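Home | Kitchen | Laundry | Workshop | Ask a Reader | About

Getting plates and bowls back on show without the mess

I finally tackled the display shelf last Wednesday, and I'm so pleased with it I have to tell you how I did it! Mine had turned into a parking lot for mail, dead batteries and one lonely candle, so everything came off first. Do this part even if you think your shelf is fine (mine had a sticky ring I'd been covering with a jug for months).

Wash everything in warm water with a drop of dish soap and let it air dry on a towel. For the stubborn gray marks that knives and forks leave on glazed dishes I use a baking soda paste – two spoons of soda, one of water – and rub it with a soft cloth. Go easy on anything with a gold rim.

Now the wire stands. I love them, but they do scratch. Slip a bit of clear tubing over the spots where the plate touches, or put a dab of clear nail polish there and leave it overnight. If a stand rocks, set it on a flat table, find the leg that's up in the air and bend it a tiny bit at a time with your hands. Pliers chew up the finish. Didier Tanguy wrote in to say he wraps the jaws of his in masking tape, so try that if your wire is thick.

Try out your arrangement on a table before you load the shelf. I lay my stands down flat, put the bowls out, and shuffle things till I like them.
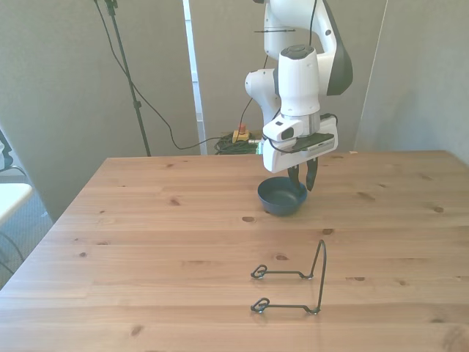

Dark bowls look best low and toward the front, with a pale plate standing up behind them. I had it the other way for years and the bowls just vanished! Leave more space than you think you need, too. My shelf holds 12 pieces and I now keep seven on it, and dusting takes me no time at all.

One more thing for pine tables and shelves: stick felt dots under anything unglazed on the bottom. Pine dents if you look at it wrong. For a small dent, lay a damp cloth over it and touch it with a warm iron for a few seconds, then let it dry before you decide whether it needs another go.

Recent tips
Getting candle wax out of a tablecloth
Stacking pans without scratching them
What to do with a drawer that sticks
Reader mail: August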